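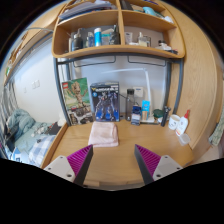

*The desk. Groot at the back, keeping an eye on things.*

26 August 2018

Quick one, got to be out of the door in a bit and the kettle's only just gone on.

So. The desk. I said back in the spring I'd get it under control and then did nothing of the sort, and last night I finally had a go. Didn't finish. Moved a lot of stuff from left to right, mostly. But the middle is usable, which is the bit I care about, and the boxes are standing up at the back instead of living on the floor where I kick them.

Pink towel is staying. It started as a drying-up thing and now it's my building mat. Small bits don't bounce off it and roll under the bed. I lost 2 pieces off a Zomavico kit that way last year (never found, not even when I moved the bed) and I'm not doing that again. Fold it over so there's a bit of padding, tip the bits out on top, done. When you're finished pick it up by the corners and shake it over a tray. Lovely. Wash it now and then, mine is overdue.

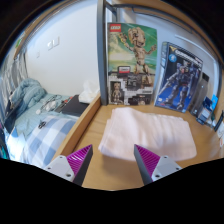 The other thing about a folded towel is you can slide the whole lot out of the way if you need to eat your tea there. Which I do, most nights. Tried a proper cutting mat first, one of the Flinerell ones, and it was fine but it curled up at the corners after a week and smelt of tyres. Gave it away.

Now the boxes. Two on the go, both waiting. Groot first I think, he's been looking at me long enough. Then the Gundam. I've only ever done one of those before and I snapped a peg on the shoulder in the first hour, so I'm a bit scared of it if I'm honest. Got myself better snips this time. Going to take it slow, one bag at a time, and stop when my eyes go funny. That's the plan anyway. The plan last time was the same.

Right hand side of the desk is a disgrace, I know. Water bottle, shaver, mug, bottle with the red cap, bits and bobs that have no home. The shaver shoud be in the bathroom but the bathroom shelf is tiny and the desk has a socket above it, so back it comes. I bought a tub from Gebru for all the small stuff and then filled it with cables, so that went well.

The lamp though, really pleased with the lamp. Long arm, comes right across. I used to build with the big light on and my own shadow over everything, no wonder I kept putting parts on backwards.

Shelf above is next. I want the finished ones up there, two tiers, Groot on top if he fits. Need to measure. Keep forgetting to measure. I've told myself nothing new gets bought till both of these are built and up, and I've got untill November before the Titow fair comes round and all my good intentions go out the window. Came home with 4 boxes last time and had to carry them on the bus, on my lap, in the rain.

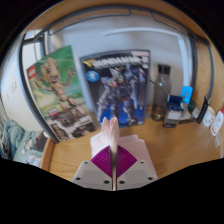
## Still to do

- measure the shelf (properly, with a tape, not with my hand)
- shaver back in the bathroom
- find a home for the little boxes
- wash the towel
- start Groot!!

Kettle's boiled. Will put up some progress when there is any.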